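**Hand-held grippers at the Tadatside open day – a review from somebody who got to squeeze them**

Went on Thursday, stayed far longer than I meant to, and I'm still grinning. Tadatside opens its workshop to visitors every November, and this year the main attraction was a pair of hand-held grippers: you hold one in each fist, work the fingers with your own hand, and do ordinary household jobs while cameras and position tracking record how you did them. The recordings go toward teaching a robot arm the same jobs. I've read plenty about this kind of gear and never had my hands on any, so this is a review of the tool first and the day second.

The drive from Jarnley took longer than the map promised and the parking in Clavville is as bad as ever. Go early. The first session of the morning had seven of us in it, which meant everyone got a proper turn. By early afternoon there was a line down the hall.

**Getting started**

Beatrice Minja ran our session, and she's the reason I'd send a friend. She gave us a very short talk (bless her) and then put the grippers straight into our hands. The task was kitchen stuff around a mini fridge – pick things up, carry them over to it, put them down where they belong. My first go was terrible. I kept reaching with my fingers, as if they were still out front, and the gripper tips got there well before I was ready. It takes a few minutes to feel where your new hand ends.

After that? So much fun. Soft things are where it shines. The sponge was my favorite, because you feel a little give through the handle and your grip eases off by itself.

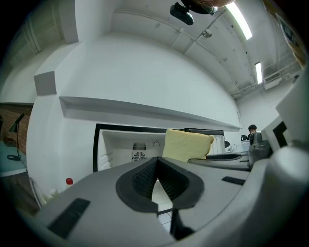 Do you need any robot experience to try it?

None at all. If you can work a pair of kitchen tongs you can do the session, and Beatrice talks you through each move for as long as you want her to.

**What I liked**

The handle, mostly. My hands are on the small side and I could open and close the jaw fully without shifting my hold, which I can't say for some garden pruners I own. The movement is smooth and there's no lag, naturally – it's your own hand doing the work – so you stop thinking about the mechanism and start thinking about the bread. Bread is harder than it sounds! Grip too lightly and the slice swings around, grip too hard and you've made a sandwich for a mouse. I must have asked for that one four times.

I also loved that they let us do it badly. A man in our group dropped the same thing over and over and Beatrice just reset and said go again. She told us the team keeps the fumbles as well as the clean runs and sorts through them afterward. Their collection stood at 3,298 recorded runs that morning, with 158 of them from visitors, and they were hoping to reach 400 visitor runs before the doors closed. I did what I could to help. 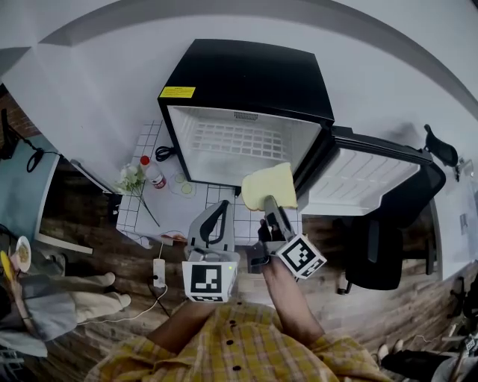
*Bread duty at the mini fridge, with a slice in the right gripper.*

**What I didn't**

Weight. One gripper is fine. Two of them, held out in front of you at fridge height, get into your forearms faster than you'd expect, and by the end of my second turn I was resting my elbows against my ribs between moves. A lighter pair would be my first request – or a strap of some kind.

Turning your wrist is awkward too. Straight in and straight out is lovely, but setting something down flat after you've picked it up by the edge means lifting your whole elbow, and there isn't always room for that next to an open fridge door. The regulars make it look easy. I bumped the door twice.

And I would have liked to see more of the playback. We got one quick look at a recorded run on a laptop at the end, and it was fascinating to watch a hand's-eye view of the job, all curved and strange. Then the next group was called in. Ten more minutes of that and I'd have had no complaints worth typing.

**The rest of the day**

There's a talk in the afternoon by the people from Lukoševičius, who make the finger pads, and it was better than the title suggested. They passed samples around, soft ones and stiff ones, and you could feel straight away why the choice matters for something like a cucumber slice. Coffee was free and decent. Bring a snack, the cafe next door shuts early.

Kids were welcome in the later sessions, though I'd say ten and up for the grippers, given the weight. Wear short sleeves or something you can push up.

**Score:** four and a half out of five. Half a point off for my forearms. I've already put my name down for next year, and I'm asking for the bread again.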